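Kerano Basketball Club

Kerano Basketball Club is a professional basketball club based in the port town of Kerano. It plays in the Venatine League and has its home games at the Tovar Hall, which has 475 seats. The club colours are green and white.

History

The club was formed by workers at the Irnov shipyard, who played on an outdoor court behind the canteen. It joined the regional second division two years later and spent most of its early seasons in the lower half of the table. A move indoors brought bigger crowds and a first paid coach.
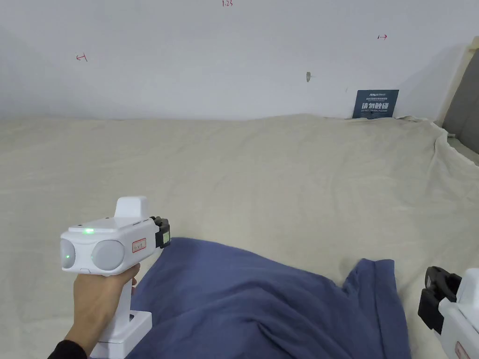

Red arrows marked on a white wall, with a dark blue card below.

Kerano won promotion to the top division after beating Irnov 79–71 in a play-off decider. The side was relegated after one season but came straight back up, and has stayed in the top division ever since.

On Thursday, November 28, 2019 the club announced that it would release its captain from the last year of his contract. He had played 282 league games, still a club record. His shirt number was withdrawn the following February.

Home venue

The Tovar Hall was built as a covered market and has a low roof at its eastern end, where shots from the corner have been known to touch the beams. League rules treat such a ball as out of bounds. A plan to add 200 seats was approved by the town but has not been carried out – the club and the town disagree over who should pay for the new fire exits. 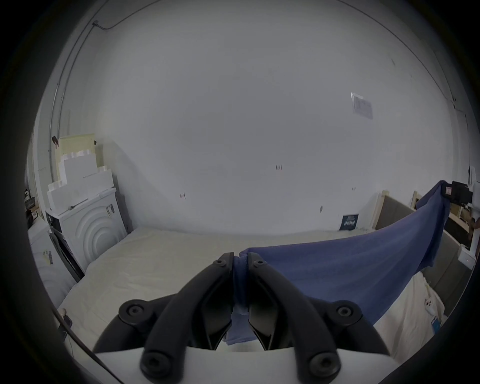

Rivalries

The main rivalry is with Irnov, a short ferry ride away. Games between the two are usually played on Saturday afternoons so that away supporters can catch the last boat.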